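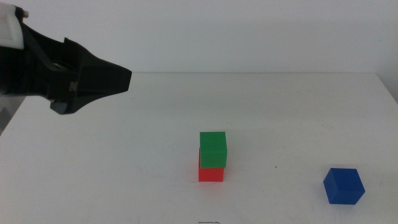

Yolanda Brannigan wrote in to say that she has given up on sourdough twice now, and that both times it was the starter that beat her, sitting on the counter and smelling like nail polish while she felt guilty about it. She wanted to know if the rest of us are keeping ours alive by some method she missed, or if we are all just quietly throwing ours out and buying a loaf at the store.

Well, Yolanda, I have thrown out more starters than I care to tell you, and I'm so glad you asked, because your letter sent me straight to the fridge to look at mine (it was behind the mustard, and it was not happy). The sharp smell usually means the starter is hungry. It has eaten through its flour and is waiting on you. As long as there's no mold and no pink or orange streaks, you can very often bring it back, and it takes a lot less fuss than the books make out.

What I do is stir it, keep a spoonful, and let the rest go into pancakes. To that spoonful I add 30 grams of flour and 30 grams of water, and I leave it on the counter with the lid resting on top. Next morning, same again. If your kitchen runs cold, as mine does from October right through to when the lilacs come out, give it a third day and maybe put it in the oven with only the light on. Do tape a note over the oven knob! I baked one, jar and all, the winter we first moved to Callport, and I still think about that jar.

Once it's rising well and smells more like yogurt, it can go back in the fridge and you can forget it for a week. Mine gets fed on Sunday after breakfast while the coffee is still warm, and I've stopped apologizing to it when I miss one.

Shoshana Ridgeway has a different way of going about it, and she asked me to pass it along. She spreads a thin layer of lively starter on parchment, lets it dry until it snaps, and keeps the flakes in an old tea tin. When she wants bread she soaks a pinch in warm water and starts feeding it, and she's usually baking by the end of the week. It sounds like a lovely plan for anybody who travels, or who simply doesn't want a pet in the refrigerator.

As for flour, I use plain all-purpose for the everyday feedings and add a little rye when things seem sluggish. Declan Dunne swears by whole wheat the whole way through, and his loaves are better than mine, so you may want to listen to him on that. We do agree about water. If yours smells of chlorine, let it stand out overnight in an open pitcher.

Yolanda, if you'd like a spoonful of mine, write back and I'll dry some for you. And if anyone has a good cracker recipe for the discard, please send it along, with oven temperatures this time. Roscoe's last one said "hot," and I had the windows open all evening.

4 comments
Share this item

Get the newsletter in your inbox. You can unsubscribe at any time.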